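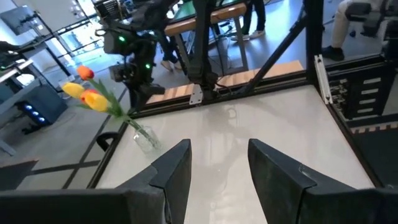
Visits > Circuits and Teams > Horkton open day

Horkton open day: a walk round a junior single-seater team

Horkton ran its open day on July 26, 2020, with tickets limited and visitors sent round in small groups. I was in the third group out, which meant a wait in the car park and a cup of tea from the van by the gate. The team has been running cars in junior single-seater racing for 17 years and had never let the public into the workshop before.

The day was put together by Akinyi Ondieki, who runs the office and used to do the timing stand on race weekends. She met each group at the door, handed out lanyards and went through the rules. No touching the cars, no leaning on the benches, and phones were fine everywhere except the damper room.

The race bays

We started in the main bays. Two cars were up on stands with the engine covers off, and a third was being put back together after a test at the end of May. One of the mechanics, Santeri Lahtinen, took us round the third car. The driver had gone off backwards at a slow corner and the rear wing, floor and gearbox casing all had to be checked. The casing was fine. The floor was not, and a new one costs more than most of us in the group had paid for our road cars.

Lahtinen was good on the small stuff. He showed us how the ride height is set, with the car on a flat patch and ballast in the seat to stand in for the driver. He said the team changes the front wing angle far more often than people think, sometimes between every run, and that a lot of what drivers call a balance problem is tyre pressure. Someone asked how long an engine change takes. He said it depends who is helping.

The drivers

The team has two drivers this season. Paavo Hämäläinen is in his second year and is expected to go for the title. Mitsuko Iwasaki came up from karts over the winter and had only a few days in the car before testing stopped in the spring. Both were there and both did a short question session in the truck park, standing well apart with a microphone each.

Hämäläinen was asked about moving up next year and gave the answer you would expect, that he is thinking about the next race. He did say the long gap had hurt less than he feared. He spent it on the home simulator and on a bike, and lost enough weight that the seat had to be padded. Iwasaki talked more. Her main problem has been braking, she said, because the kart habit is to turn while still hard on the pedal and the car does not like it. She has been working through it with her engineer corner by corner, and her best lap in the last test was within a few tenths of her team mate's.

A man at the back wanted to know if they got on. They both said yes, and Hämäläinen added that they share a physio and a hire car, so they have to.

Simulator and strategy talk

After that we went upstairs. The simulator is an old tub on a fixed base with three screens, and it is used mostly for learning circuits. Hilkka Tikkanen, the performance engineer, had the Vekevia circuit loaded and drove a lap herself while talking. She pointed out the bump before the last corner, where both drivers lost time last year, Iwasaki in karts on the shorter layout.

Tikkanen then put up a lap chart from the opening round. The two cars had done 1,047 kilometres between them over testing and the race weekend, and she could find only one lap where everything went right in all three sectors. That lap was set in practice and counted for nothing. She also went through the safety car call at Mansour, where the team left Hämäläinen out and dropped four places - she thinks it was the right call on what they knew, and that she would make it again.

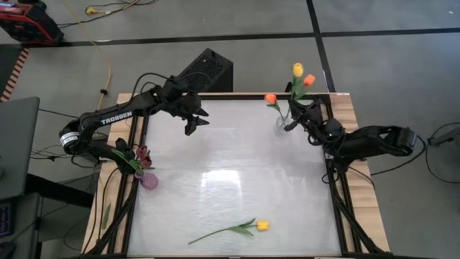 Getting there and tickets

The workshop is on the Vatard estate, at the far end past the tile warehouse. There is no sign for it until you are nearly on top of it. Parking is free but there were only 24 spaces, and by late morning cars were being sent to the verge on the access road. The bus stops at the main road, and from there it is a fair walk without much pavement.

Tickets were sold in advance at 50 for the whole day, and Ondieki said they were gone the same evening. The tour lasted just under two hours. Take a jumper, as the workshop doors are kept open.

There is a small shop by the exit with caps, shirts and used bodywork. I bought a wing end plate with a crack in it and carried it back to the car under my arm.

Horkton says it will run another open day next spring if the calendar allows. Names can be left at the office by phone or by post.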